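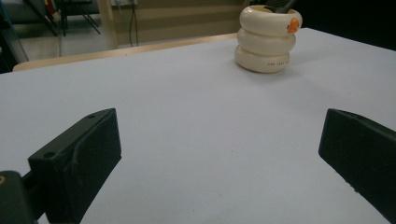

2 min read

Kodbridge Neighbours > Home & DIY > Tables and worktops

White table top going grey, any ideas?

Parveen Biswas
2025-06-14
I've got a big white table with a smooth matte top and a strip of light wood along the back. I bought it second-hand in December for my sewing and I love it, but the white has gone a bit grey where I lean on it, and there are tiny specks that won't shift with washing-up liquid. The bulb in there is quite a cold one, so maybe I'm seeing things? I don't want to paint it if I can help it.

Anoma Amarasinghe
Try it in daylight first! I had a cold bulb over mine and spent a whole afternoon scrubbing a shadow (my husband still brings it up). If the marks are still there, use bicarb and water on a soft cloth, small circles, then wipe it off well. Keep it away from the wood strip, mine went blotchy. Please don't use a scouring pad on matt white, you'll get a shiny patch and you'll never unsee it.

Motaung7
just sand it and paint it. 119 sized tin from the shop in Irkow did ours, can't remember the make

Parveen Biswas
Thanks both. Tried the bicarb on one corner and it's a bit better, will do the rest tomorrow.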